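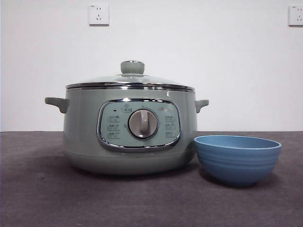 Moving into a place without a stove: what the first weeks cost me in time

4 min read

1/ I moved to Kadamden in April 2026 for a records job at the county. The apartment has a sink, a half-size fridge and one outlet near the counter. The listing said "kitchenette." I signed anyway.

2/ Rent was the reason. A one-bedroom with a full kitchen near the Vernine bus line was out of my range. Ineke Vandenberghe, who had the unit before me, left me a list of what works and what doesn't. Read the list if you get one.

3/ First item on hers: the outlet by the counter shares a breaker with the bathroom heater. Run one thing at a time. I tripped it twice before I believed her. 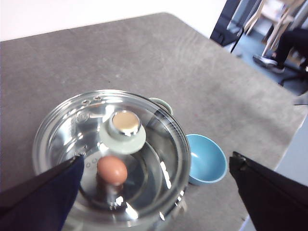

4/ The breaker box is in the hall closet, behind the coat rail. Put a flashlight in there on day one.

5/ Laundry is 2 machines for 13 units. Mornings before seven are open. After work you will wait.

6/ Mail took longer than the move. I filed the change of address and it still went to the old place for 36 days. Call the bank and the insurance separately. The form doesn't reach them.

7/ Groceries: Majali on the corner is fine for rice, onions, lentils, eggs. For anything frozen, check your freezer first. Mine holds one bag of peas and an ice tray.
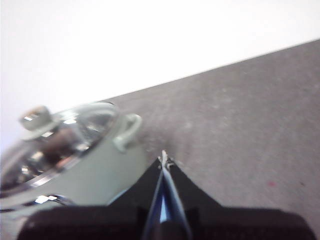

8/ It also ices over if you push the dial past three, so I leave it on two and shop more often.

9/ Deposit: take photos of the walls and floors before you carry in a single box. Email them to the landlord the same day. Mine replied "received" and I kept that.

10/ The walk to work is about 40 minutes. The bus saves half of that when it comes. I walk most days and take the bus home.

11/ I have the lease until next June. I'll probably renew if the heater gets its own breaker. I asked for that in writing and am waiting to hear.

Comments

Rami Nassar
Same breaker problem in my building. They fixed it after three requests.

Maya Awwad
Is the Vernine bus still skipping the stop by the library?

Nour Abu Hammour
The bank thing is true. I missed a new card that way.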